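Section 3: Setting up the breathing trainer and the cough pillow

I wrote this part of the guide the week my mum came home from her chest operation, with her Tirov trainer on the kitchen bench and the hospital leaflet propped against the kettle. The leaflet was fine, but it assumed you'd slept! So I've put the steps down the way I'd have liked them. If your surgeon or physio has told you something different, do what they told you and cross mine out.

Before you start

You'll need the trainer (the clear one with the floating ball), its hose and mouthpiece, the firm pillow, and a chair with arms. The bed won't do for the first go. Mum tried it slumped against the headboard and could hardly shift the ball, then sat up in the armchair and off it went.

Putting the trainer together

1. Wash your hands, and I mean properly, up to the wrists.

2. Pull the hose out to its full length. It comes squashed up in the bag and looks far too short.

3. Push the plain end of the hose onto the stub at the base of the trainer. It should go on with a bit of a squeak. If it slides on easily it isn't far enough.

4. Fit the mouthpiece to the other end.

5. Move the little slider on the side to the goal the physio gave you. If you weren't given one, ring the ward and ask. Please don't guess it from somebody else's machine. 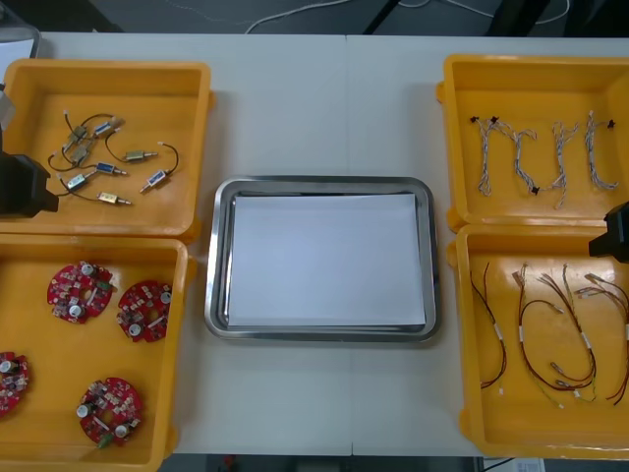

Note: the Durkeleck version has the hose already attached and a dial where the slider should be. Everything from here on works the same, except that the dial clicks and you have to push it in a little before it'll turn.

Using it

6. Sit upright with both feet on the floor. Hug the pillow against the wound with one arm and hold the trainer level with the other hand.

7. Breathe out normally. Don't squeeze out every last drop of air, it only makes you cough before you're ready.

8. Close your lips around the mouthpiece and breathe IN, slowly. Everybody blows the first time. I blew, and I'm the healthy one.

9. Keep the ball between the two lines for as long as you comfortably can. Slow beats high — a ball that shoots to the top and drops again hasn't done you much good.

10. Hold for 3 seconds, take the mouthpiece out and let the air go.

11. Rest for 30 seconds, then go again until you've done the number on your sheet. Mum's physio, Visitación Zabala, wanted 20 over the course of a morning, split up however she liked. Yours may want more or fewer.

Caution: if you go light-headed, stop and breathe normally until it passes. If you get chest pain, or you're suddenly short of breath sitting still, call emergency. Don't phone your sister first (we had words about this).

Coughing with the pillow

12. Fold the pillow once if it's a soft one. The Pietrzak pillow is firm enough to use flat, and it has a strap on the back for your hand.

13. Press it over the wound with both arms crossed. Lean forward a touch.

14. Take a deep breath, then give two short coughs with your mouth open. Keep pressing until you've finished.

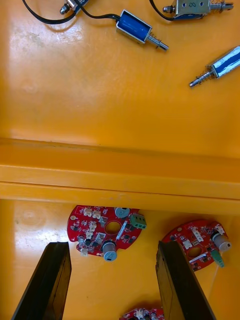
15. Have a tissue handy and look at what comes up. Clear or white was normal for us, according to Visitación. Green, brown or bloody means a call to the ward, and so does a fever.

Note: take your pain tablets on schedule, even on a good morning. Mum skipped hers to be brave and then wouldn't cough till after lunch.

Cleaning

16. Take off the mouthpiece and wash it in warm soapy water. Rinse it, shake it and stand it on a clean tea towel to air dry.

17. Wipe the body of the trainer with a damp cloth. Don't dunk it, and keep it out of the dishwasher!

18. The pillow cover unzips and goes through a warm wash. Ours lost a little colour the first time, so keep it away from your good towels.

The Cirnon chart for ticking off your sessions is in Section 4, along with what to write in the column marked "effort", which had us stumped for two days.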